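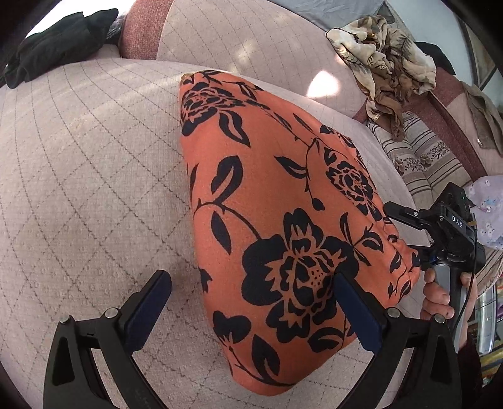 Altar linen, tea urns and candle wax: what I've picked up so far

2018-12-27

I took over the cupboards at our church in Mulport when Ebise Lemma moved away, and she left me a key, a biscuit tin of safety pins and not one written instruction! So I've been learning as I go, ringing round other churches and ruining the odd tea towel. A few people have asked me to put it all in one place (hello, Manthorpe lot) and now that Christmas Day is behind us I've finally got the time to sit down and do it.

Wax first, as I expect that's what most of you are facing this week. Let it go hard, and if you're in a hurry put the cloth in the freezer in a clean bag. Then lift off what you can with the back of a table knife. Please don't use the sharp side, I've got a darn in our second-best cloth that proves the point. What's left comes out with a warm iron and brown paper over and under, moving the paper on each time it goes greasy. Red candles leave a stain even when the wax has gone, and for that I dab on a bit of washing-up liquid, leave it 17 minutes (the length of one of our shorter sermons, I tried it once and it stuck) and then wash as normal. Test a corner first if the cloth's old.

Communion wine on white linen: cold water straight away, never hot. I used to put salt on as my mum did, but Kalkidan Alemneh told me to skip it and just keep rinsing, and she's right, it's quicker and you don't get gritty hems. Small linens I do by hand in a bowl kept for nothing else. Rinse water from those goes on the garden at ours, though I know customs vary, so ask.

Iron linen while it's still damp. If it's dried out, flick water over it, roll it up in a towel and go and have a cup of tea. I iron the wrong side first, then the right, and the long cloths I roll on a cardboard tube so there's no crease down the middle. Carpet shops give the tubes away if you ask nicely! Cover the tube with an old sheet before any good cloth touches it.

Now the urn. Ours was furring up so badly that the tea had bits in it, and Ultan Hegarty had started bringing his own flask, which I took personally. Citric acid is what you want. Two tablespoons in a full urn, bring it up hot, switch off, leave it until it's cool and drain it through the tap so the tap gets done as well. Then fill and empty it 2 more times with plain water. I do it every January and again after the summer fair.

Hymn books that smell of damp can be stood on end, fanned open, in a dry room with the window ajar. Seven days does most of them. A saucer of bicarb in the cupboard helps afterwards, but do change it, mine had turned into a sort of rock.

Brass: wash it in warm soapy water before you polish, and dry it properly. Half the time the wash is enough. Old cotton socks over your hands make the best polishing cloths going, and you can do both sides of a candlestick at once. Check that it's brass and hasn't been lacquered, as polish makes a horrible patchy mess of lacquer.

Flower vases with a green line inside get a spoonful of dry rice and a splash of vinegar, then a good shake over the sink. Narrow necks may want a second go.

Next time I'll do kneelers, once I've found out how to get the stuffing to lie flat again. If you've managed it, leave me a comment below.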